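Stincombe Lending Shelf: progress report to the Hamdan Fund
Reporting period ending February
Prepared by Jordan Stockdale

Dear all,

When you gave us 500 dollars for "storage and sorting," I believe at least one person on your panel asked how anybody could spend that much on baskets. I have since found out, and the receipts are attached.

For those new to the file: the Lending Shelf has been handing out craft kits, small tools and board games since 2003. For most of that time our storage system was cardboard boxes with words written on them by people who no longer live in town. One box said "MISC GOOD." We never did find its opposite.

What we bought

The order went to Wustside, who were patient with us. We chose open plastic baskets and trays in three colors. Blue is for things coming back in, orange is for things that need a repair or a missing part, and black is for things ready to go out again. The colors took one meeting to agree on, which I would like noted as an achievement in its own right. The deeper baskets have slots down the sides, so you can get some idea of what is in them without tipping the lot onto the floor. Tipping the lot onto the floor was our previous method.
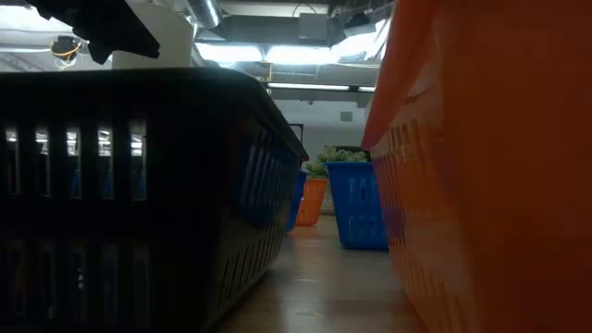
Black and orange up front, with blue and more orange behind.

The large ones are larger than I pictured from the catalog. Two of them side by side make a fair wall, and anyone sorting behind them has to be addressed over the top. We have learned to keep the big ones toward the ends of a table and work in the middle.

How the sorting is going

Better than the budget meeting did. We have been through 85 kits so far and expect to finish the rest before summer. The slow part is the orange stage. A kit with a missing part is easy to identify and very hard to do anything about, and the orange baskets fill up while we wait on replacements from Tovau. They have been sending the parts in the order that suits them, so we now own a generous supply of game timers and no dice.

We also tried putting returns straight into black when they looked complete. This lasted until a family took home a jigsaw with 3 pieces from a different jigsaw in it. Everything now goes through blue first, including things returned by people who are offended by the suggestion.

The smaller trays have been the surprise of the order. They were added to reach the free shipping minimum, and they are what we reach for most. A shallow tray lets you spread out a sewing kit and see the needles before you meet them.

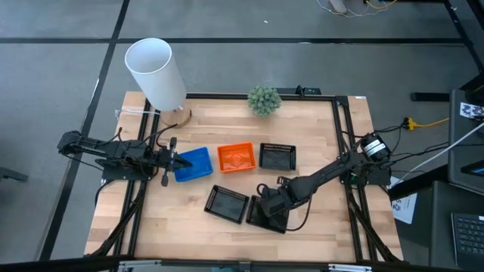

Do the trays and baskets have to be kept in a set order on the table?
We recommend it but we don't insist. Left to right as blue, orange, black follows the path a kit takes, and new helpers pick it up fastest that way. Spare black baskets can go wherever there is room.

What is left to do

Labels, mainly. We have 38 dollars remaining and would like your permission to spend it on clip-on tags and a decent marker. Nothing will be labeled "misc," good or otherwise.

The next report will cover the repair backlog and, I hope, some dice.

With thanks,
Jordan Stockdale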